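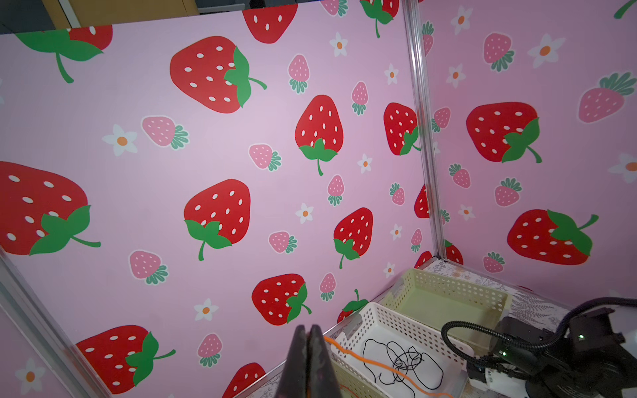

Creep and recovery in thin braided cord

Home | Archive | Workshop notes | Contact

The shade sail over the back deck at Sendville has been losing tension since it went up on 30th September. The posts have not moved. I checked both against a plumb line and re-measured the eye-to-eye distance with a steel tape, and the numbers matched the ones pencilled on the wall when I set the footings. The stretch is in the cord.

Two separate things happen to a synthetic braid under load. The first is constructional stretch, where the strands bed down against each other and the braid angle closes up. It happens early, mostly in the first few loadings, and you don't get it back. The second is creep, the slow extension of the fibre itself under constant load. Some of that recovers when the load comes off and some doesn't. How much depends on the fibre, the temperature and how close you are working to the breaking load.

Most of the advice on guylines runs the two together and tells you to "retension as needed". Fine for a tent. For a fixed installation it would be useful to know when it is going to stop.

What I measured

One length of Ranari braid, polyester over a parallel core, cut from the same reel as the deck lines. Marked gauge length was 3,116 mm with the line hung from a rafter in the shed and a light weight on it to take out the curl. I then hung the working load and read the lower mark against a fixed rule at intervals.

Most of the movement was over in the first 90 minutes. After that the mark crept down slowly enough that I was arguing with my own parallax, so I taped a mirror behind the rule and started again with a fresh length. The second run behaved the same way. I don't claim much beyond that. The shed is uninsulated and warms up through the afternoon, and I had no way to separate the temperature effect from the creep.

Unloading was more interesting. The line came back a little straight away, then a little more overnight, and stayed longer than it began. When I hung the same load again the initial drop was much smaller, as you would expect with the bedding-down already done.

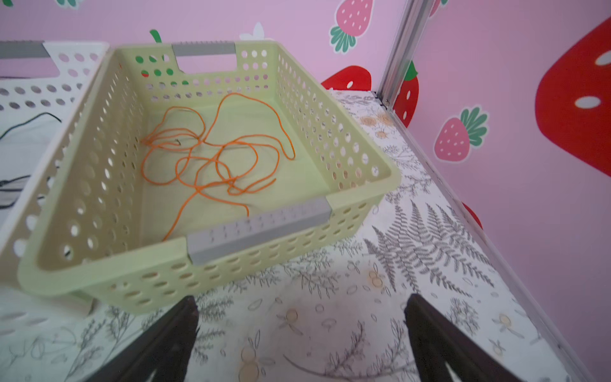 Pre-stretching, and what it doesn't fix

The practical result is that the line should be loaded before it is cut to length. I now hang it at working load, cycle it 5 times, leave it for the last cycle and then mark and cut. The old Mulov pamphlet on awning rigging recommends the same thing in one sentence without giving a reason, and I ignored it for years.

Pre-stretching won't help with knots. A bowline in new cord pulls down by a visible amount and keeps pulling down each time the wind cycles it. Splices are better. A line with a tensioner at one end is better still, provided the tensioner doesn't slip, and two of the four I bought did.

It won't help with nylon either, at least outdoors. Nylon takes up moisture and gets longer, so a line that is tight in dry weather will sag after rain. Polyester hardly does this. If you don't know what your cord is made of, soak a measured length in a bucket and measure it again.

Storage matters less than people think. Leaving cord in loose loops in an open plastic basket does it no harm. Tight wrapping on a small former does put a set into a stiff braid, and the set will show up as false length if you measure without a preload.
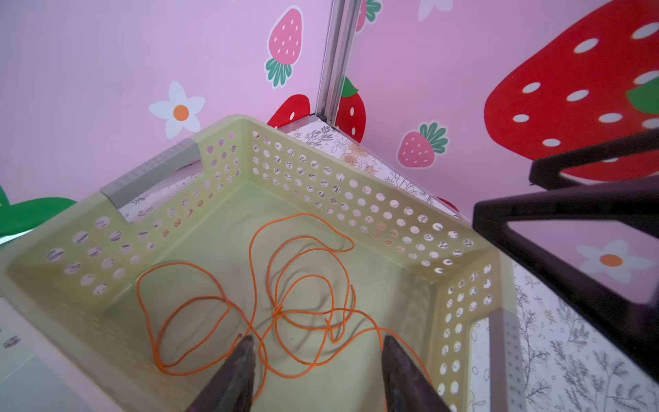
Rätsep
Writer and maintainer of this site

Next job is heat. I want to repeat the run with the line held at 60 degrees, which means building a tube long enough to enclose it and a way to read the lower mark without opening the end. Downpipe and a hot air gun on a thermostat is the current plan. If the creep at that temperature is bad enough I'll move the deck lines to stainless wire and put up with the noise. Results in December, assuming the downpipe offcuts are still behind the shed.

This site uses cookies to remember your display settings. Accept | Manage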